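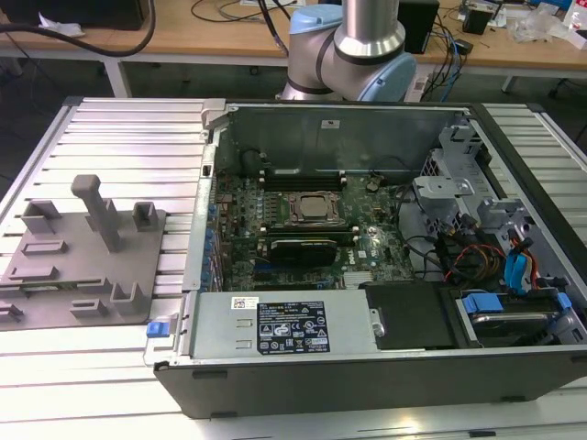
Jistlow memory reseat kit on Dell towers: is the fixture plate worth buying?

Posted by Elikem Opoku, September 25, 2025

We refurbish office desktops, mostly Dell towers, and are looking at the Jistlow kit for the memory step. The quote covers the parallel gripper fingers, the printed fixture plate and the motion software. We already own a suitable arm. The plate is a separate line item and we could print something similar in house.

Volume is 89 towers a week in three chassis types. Towers go on their side with the panel off. My concerns are insertion force, the clearance between the module and the rear wall of the case, and whether the plate needs to be theirs for the software to work. Has anyone run this kit for longer than a demo?

Gunvor Wallin

We have run it since last September, more than 2,000 modules so far.

The plate does not have to be theirs. The software wants a taught pick pose for each holder and does not check what the holder is made of or who made it. What you pay for is the repeatability of the holders and the drawing that comes with them. If your printer holds tolerance, print it. Bolt it to the same platform as the tower stop. Ours was on a separate stand for a month and the offsets drifted every time someone leaned on it.
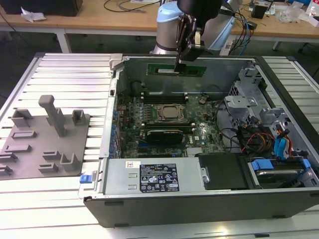
Insert vertically and keep the final approach slow. Set the force limit per chassis, with the case supported under the board area, or the tray flexes and the arm reads that as a seated module. Clearance at the rear wall depends on finger width. The standard fingers are fine on our towers. The narrow set is only needed if your slots run right up against the wall, and it grips worse.

Two things the quote will not show. The kit does not open the slot latches, so that stays manual unless you buy the Forkau tool. Loose cables need to be tied back first. We budget 24 seconds per module including the pick.

molwood_bench

we had the trial at Molwood, 11 days. worked ok. support was slow to answer. check the license terms, ours was per arm and not per site

Tkachuk

Following, same problem here but with small form factor cases. Does it do laptops?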